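# Dishwashing robot

A **dishwashing robot** is a machine meant to take dirty crockery from wherever people have left it and return it clean to wherever it belongs. The term is usually kept apart from *dishwasher*, the cupboard-sized appliance that sprays hot water at things a person has already scraped, sorted and stacked. The dishwasher has been a success for generations. The robot has been on its way for nearly as long.

As a household product it does not yet exist in any form that can be bought, plugged in and left alone with the good plates. Parts of the job have been done in laboratories, in trade-fair kitchens and, more often than either, in simulation.

## The chore

Washing up is normally described as one task, mainly by people who are about to ask someone else to do it. For engineering purposes it is divided into stages, and the divisions vary from author to author. The Siltham scheme, which is widely copied, has five: clearing, scraping, washing or loading, drying, and putting away.

Of these, washing is the best understood. Water, heat and detergent do most of the work and none of them needs to see. Clearing and scraping are much harder, as they call for judgement. A plate may be finished with or merely resting. A crust may be rubbish or somebody's lunch. Human beings settle the question by shouting into the next room, a method that has been tried with robots and found to work quite well, provided there is someone in the next room.

Putting away was long thought to be the easy end. It is now generally ranked second in difficulty, largely on account of cupboards.

## History

### Fixed machines

Early efforts came from the catering trade, where the plates are all alike and there are a great many of them. Pfister built a conveyor line for works canteens in which an arm with a suction cup lifted plates from a belt and set them in racks. It was fast and dependable with the canteen's own plates. Bowls were outside its remit, and cutlery was removed by a person standing next to it, who in most installations also dealt with the bowls.

Several of these lines ran for years. They are sometimes left out of histories of the subject on the grounds that they worked.

### Moving into the home

The first domestic machine to attract much notice was the Arkico counter unit, an arm fixed to a rail along the back of the worktop. It could pick up a mug, rinse it under a running tap and place it on a rack. The published trial covered 2,289 attempts with crockery of mixed shapes, and the firm was frank that its own mugs had done rather better than everybody else's. The rail took up the space in which most households keep the kettle, and the unit was not put on sale.

Drillico, better known for workshop tools, took a different line with a wheeled base and two arms. Its machine could cross a kitchen, open a dishwasher door and load the lower basket. Loading 15 items took 20 minutes in the demonstration given one October, and the audience was asked to keep off the floor while it turned round.

## Technical difficulties

### Seeing

White plates on a pale worktop give a camera little to go on, and glasses give it less. Water makes matters worse, being shiny, moving and see-through all at once. Suds hide what lies under them – which may be a spoon, or a knife.

Food adds a further problem. A robot trained on clean plates tends to treat a leftover as part of the plate, and one trained on leftovers may try to save the pattern on the china.

### Holding

A dinner plate is thin, heavy for its thickness and slippery when wet. People pick one up by tilting it with a fingertip and sliding a thumb beneath, and few could say how they learned to. A simple two-fingered gripper cannot do this neatly. It usually takes hold of the rim and relies on friction, which washing-up liquid was not designed to provide.

Grip force must also be set with care. Too little and the plate is dropped; too much and there are two plates.

### Reaching

Sinks are deep, narrow and built for something with shoulders. An arm must get past the tap, go down between the walls and come back up holding an object wider than its own hand. Many planning programs solve this readily when the tap is left out of the model.

## Work in simulation

Because real crockery breaks and real kitchens are wanted for supper, much of the research is now done in computer-made rooms. The same plate can be dropped all night without cost, and the light, the worktop and the food can be changed between attempts. The Siltham set of practice kitchens contains 2,562 arrangements of sinks, counters and things left in or near them. Typical tasks ask the machine to fetch a plate from the basin, or to move food somewhere sensible before the plate is dealt with.

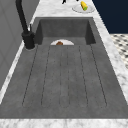 One reader of the Siltham newsletter wrote in to say that none of this would count for much until a machine had faced a roasting tin that had been "left to soak" since the night before, and that he would happily supply the tin. Others have made the same point with less generosity. Baked-on fat remains poorly modelled, and simulated water is slow to compute, so many practice kitchens do without it and treat a dish as washed once it has been put in the right place. Teenagers are understood to use a similar measure.

Skills learned in simulation carry over to real kitchens in part. Reaching and placing travel fairly well. Anything that depends on wetness, weight or stickiness tends to need teaching again.

## Present position

Catering lines continue to improve and now cope with bowls. In the home, clearing a table of known dishes under good light can be done slowly, with a person at hand. Hand-washing a mixed sinkful without help cannot, and most makers have stopped giving dates for it.

Drillico's two-armed machine is still shown from time to time. The current version loads both baskets, though it leaves the tablet to the owner.

## See also

- Dishwasher
- Draining board
- Laundry-folding robot
- Paper plate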